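Storage and Shelf Life of Disposable Supplies: Frequently Asked Questions
Saromham Supply Desk, reference page for branch stockrooms 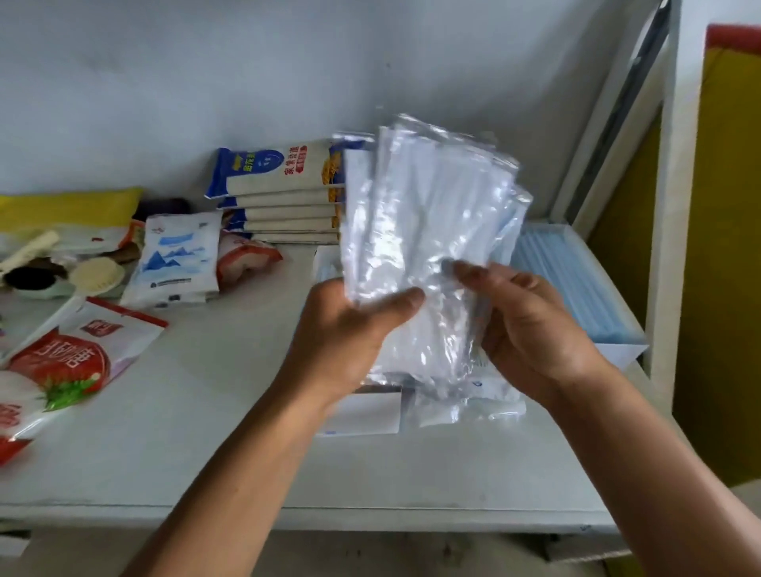 Scope and definitions

What does this page cover?
Storage, rotation and write-off of single-use supplies held at the Wandon and Grerkau stockrooms: face masks, exam gloves, shoe covers, wipes and paper goods. Medicines, sterile packs and chemicals have separate pages.

What is the difference between an expiration date and a manufacture date?
An expiration date is the last day the maker stands behind the product. A manufacture date only says when it was made. Many disposable items carry just the manufacture date. For those, look up the shelf life on the maker's data sheet and write the resulting date on the outer carton in marker. If the data sheet gives no shelf life, enter "none stated" in the stock record and leave the carton unmarked.

What counts as a unit?
The smallest pack that can be issued without opening it. For boxed goods this is the box. For goods sleeved inside a box, it is the box until the seal is broken and the sleeve afterward. Loose items are not stock. Charge them to the room where they are used.

Storage conditions

What temperature should the stockroom be?
Between 59 and 77 degrees Fahrenheit. Short periods outside that range do not need to be reported. Report anything longer than 24 hours. If a product label gives a narrower range, the label wins.

Does humidity matter?
Yes, mostly for cartons and adhesives. Keep relative humidity below 60 percent. Above that, cardboard softens and stacked cartons lean. Elastic ear loops and glove cuffs are more sensitive to heat and light.

Can cartons be stored on the floor?
No. The bottom shelf is six inches above the floor at both sites. Pallets are acceptable during receiving and must be cleared the same day.

How high can cartons be stacked?
Five high for full outer cartons, three high for opened ones. Leave 18 inches below sprinkler heads.

Can gloves be kept near the window at Grerkau?
Nitrile and latex both degrade in sunlight. Use bays 4 through 9 for gloves. Bays 1 through 3 are for paper goods.

Rotation and counting

Which stock goes out first?
The stock that expires first, even if it arrived last. Where no date is stated, go by date of receipt.

What are the reorder points?
Boxed masks: 300 boxes at Wandon, 297 at Grerkau. The Grerkau number comes from its shelf capacity and should not be rounded up in the system, as this triggers a duplicate order. Gloves are set by size and are listed in the stock record.

The system shows 529 and the shelf count is different. Which one is right?
The shelf count, once a second person has repeated it. Enter the adjustment under code 682 and put both initials in the comment field. Do not use the damage code for count differences.

How are opened boxes counted?
By sleeve, if the sleeves are sealed. A box with unsealed contents counts as zero.

Damage and write-off

An outer carton is crushed. Is the stock still usable?
Usually. Open it and check the inner packs. If they are sealed, dry and free of stains, move them to a clean carton and copy over the lot number and date. Write off any inner pack that is torn or damp.

Can expired masks be used for training?
Yes, if marked "training only" on every side of the box and kept outside the stockroom. Expired gloves should not be used for anything that involves cleaning products.

Do written-off supplies go in regular trash?
Unused ones do. Flatten the cardboard for recycling and remove plastic sleeves first. The Montecinos hauler rejects mixed bales.

Records

How long are lot numbers kept?
Three years from the date of issue. Recall notices are matched by lot number, so a missing number means the whole receipt has to be pulled.

Who approves changes to this page?
Nahuel Ibarra, stock control. Send corrections with the section heading and the current wording. Changes are posted in April and October.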